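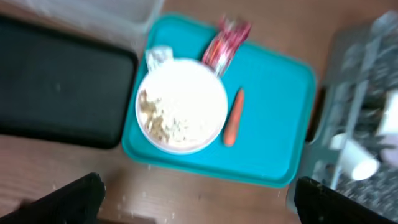 ## Clearing the Table: our Skenham project report

So this is the write-up for our two-arm robot project, which we called Skenham (it was the name of a street on Cameron's old bus route and it stuck). The task we picked was clearing up after a meal. You've got a tray with leftovers and trash on it, there's a rack for the dishes, and the arms have to put everything where it belongs. I thought it would be the easy option on the project list. It was not the easy option!

### Who did what

I did the demonstrations and most of the labeling. Cameron Gourlay wrote the control code and built Bisht, our little logging script, which saves the joint positions and the camera views together so they line up later. We both did the table setup, and we both swept up a lot of rice.

### The task

We settled on these rules early in January and mostly kept to them:

- dishes and cups go in the gray rack on the right
- trash (wrappers, napkins, anything crumpled) goes in the clear container
- food scraps get tipped onto the black tray
- the carrot stays on the turquoise tray, as it isn't trash and we wanted one thing the robot had to leave alone

The dishes changed between layouts. Sometimes it was a bowl of something creamy, sometimes a big flat plate with scraps on it, and the plate was way harder. A bowl has a rim you can pinch. A plate lying flat on a tray gives you almost nothing to grab, so I ended up sliding it toward the tray edge first and then lifting from there.
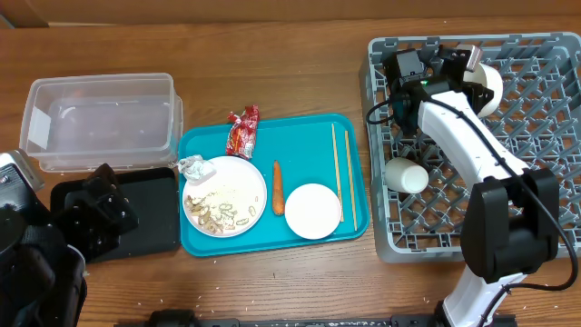

*Plate layout, with chopsticks and a saucer on the right side of the tray and the white arm over the rack.*

### Collecting the data

We were aiming for 200 demonstrations and got there, which I'm pretty proud of. I threw out 32 of them afterward for dumb reasons – bumping the rack, dropping a chopstick and then chasing it all over the table, that kind of thing. Cameron wanted to keep the chopstick ones because recovering from a mistake is useful to learn from. He's probably right, and I saved them in a separate folder in case the next group wants them.

The wrist views were the biggest headache. When the arm moves fast, everything smears, and wrappers are the first thing you lose. I slowed my movements way down after the first batch and that helped, but then each run took forever and my shoulders were killing me.

### What worked and what didn't

Cups were good. Bowls were good once we quit grabbing them dead center. Wrappers were okay when they stood up a bit and bad when they were flat. Chopsticks were just bad. The gripper would close on one, roll it into the other, and come up with nothing, and we never really fixed it.

Loose rice is outside what we tried to solve. Two fingers can't pick it up, so we left it for the humans.

### If we had another month

I'd try softer fingertips, and I'd record more plate layouts before touching the code again. Cameron wants to redo the timing in Bisht so that the two arms share one clock. The folder names are in the readme, along with the list of runs I cut and why.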